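# The bin job at Follum

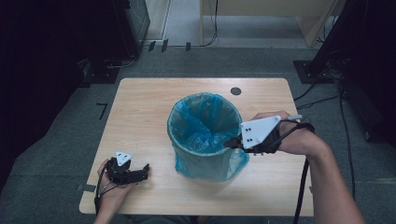

*Follum House Notes – No. 157, page 2*

A person holds a gripper in each hand and works on a wastebasket with a blue plastic liner. The liner is already folded over the rim, and the right gripper is just above the edge of it.

The Flanby building has 3,000 desks, and changing liners is one of the longest parts of the evening shift. Since April, cleaners from the shift have been spending part of their hours in the Bawa room, doing the same small jobs with grippers so that the Distus machines can learn them. Bins came first. Wiping down tables and stacking cups are next on the list.

What has changed for the people on the shift so far:

**Hours.** A session in the room lasts 2 hours, with a break in the middle, and is paid at the normal rate. It counts as part of the shift. Nobody is asked to do two sessions in one evening.

**Hands.** The grippers are slower than fingers. A liner that takes a moment by hand takes a good deal longer with them, and thin plastic is the hardest thing to pick up. Several of the cleaners said their wrists were tired after the first week. The strap can be let out, so ask before you start if it feels tight.

**Skill.** Cleaners decide how each job is done. The first written steps had the liner pushed down into the bin before the rim was folded. The shift does it the other way, and the steps were rewritten to match.

**Floors.** The machines are not on the office floors yet. When they are, the plan is for them to take the desk bins, while the kitchens and restrooms stay with the crew. Staffing for the evening shift is fixed until the trial ends – what happens after that has not been settled, and the crew has asked for an answer in writing.

Sign-up for sessions is on the sheet by the supply closet. New people should come at 5:30 p.m. to get fitted.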